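Subject: Re: [damar-owners] 12V battery dying on the Damar hybrid, again

Hi all,

Quick one before work, sorry for the fragments. Answering Majdi's message from last night and a couple of the offlist ones at the same time.

> On Saturday Majdi Abou Jaoude wrote:
>
> Same thing as last November. Left the car at the train lot for 8 days,
> came back, completely dead. No dash, no locks, had to use the blade
> key. Jumped it from the terminals under the hood and it went to
> Ready right away, hybrid battery showing 7 bars, so it's not that.
> Dealer tested the 12V and says it's "good" and they want 267 to
> "investigate a parasitic draw." Before I hand that over, has anyone
> here found the actual cause? I have the Fortin alarm on mine, put in
> by the first owner, don't know if that matters. Also is it ok to
> leave the car in Ready in the driveway to charge it or am I
> wrecking something?
>
> Majdi

Majdi, yes the Fortin matters. Maybe. Pull its fuse first and see, it's the inline one behind the kick panel on the driver side, not in the main box. Mine was tucked up in the carpet padding and I swore at it for a good hour. If the alarm was installed before the recall it's probably wired to the constant feed for the hatch module, and then the module never goes to sleep. The car looks off and it isn't.

How I tested mine. Hood open, hatch open but the latch clicked shut with a screwdriver so the car thinks it's closed. Key fob in the house, well away, not in your pocket!! I did that twice. Meter in series on the negative lead, then go have lunch. Don't read it right away, the modules take a long time to go down and you'll get a scary number and order parts you don't need. With the alarm in I was sitting at nearly 90 milliamps after lunch. Pulled the fuse and it dropped to next to nothing. That was it, thats the whole investigation.
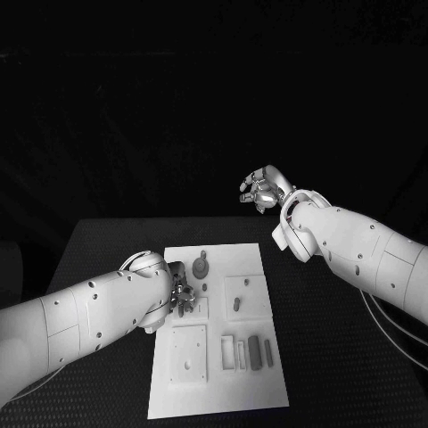 Now the hatch module, for the people who have no alarm and still get the dead battery. It's behind the left trim in the cargo area, Nillari made the early ones and they have a relay that sticks. Trim comes off with a plastic pry tool, start at the bottom, the top clips break if you look at them. Put down something with pockets or slots for the bits you take off, the way that white board has cutouts and little gray parts on it, and do it on a dark surface if you've got one, pale clips vanish on my garage floor. I lost a grommet and had to order a bag of them. Unplug the module, leave it overnight, see if the car wakes up. You lose the power hatch but you can live with that for a night.

If it is the relay, you can tap it and it'll let go for a while. Not a fix. Replacement module from the dealer is stupid money. The Stustix remanufactured one has been fine in mine so far, plug for plug, no coding needed on the early cars. Later cars I don't know, somebody here will. Check the letter at the end of the part number before you pay, the seller sent me the wrong one first and it fits the bracket perfectly and does nothing at all.

About the dealer calling the 12V good. They put the handheld tester on it after it had been on their charger all day. Of course it passed. These are small batteries, they don't crank anything, they just boot the computers and close the contactors, so a tired one can look ok on the tester and still not make it through a week of airport parking. If it's the original I'd replace it anyway once the draw is fixed. Do it in that order or you'll kill the new one too. Get the vented type with the tube, it lives inside the cabin, and reconnect the tube. Please. The last guy at my shop left it hanging.
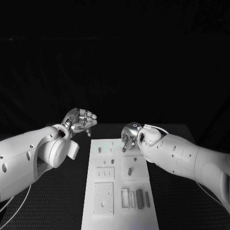
On leaving it in Ready: fine, you're not wrecking anything. The DC converter charges the 12V off the big pack and the engine comes on when it feels like it. So not in a closed garage, ever. Accessory mode is the one that does harm, that runs everything off the little battery with no charging, and people sit there listening to the radio in it and then write to this list. A short trip to the store every couple days doesn't do much either. A small maintainer on the underhood terminals is better if it's parked a lot, black clamp to the body bolt and not the battery post.

What I'd do in your place:

- alarm fuse out, park it for the same stretch as before
- if it starts, have the alarm rewired or just removed
- if it doesn't, hatch module unplugged, try again
- new 12V last

Costs you nothing till the last step. Keep the 267.

Also whoever asked me offlist about the jump terminals, never use the hybrid to jump another car. Other way around is ok. The converter is not built for cranking somebody's pickup and there's a fuse in there that's a pig to reach.

Can somebody with a later car post what their draw settles at with everything stock? Would like to have it in the FAQ, the one in there now is from the sedan and dosn't apply.

Gotta run, back on tonight after dinner if there's questions.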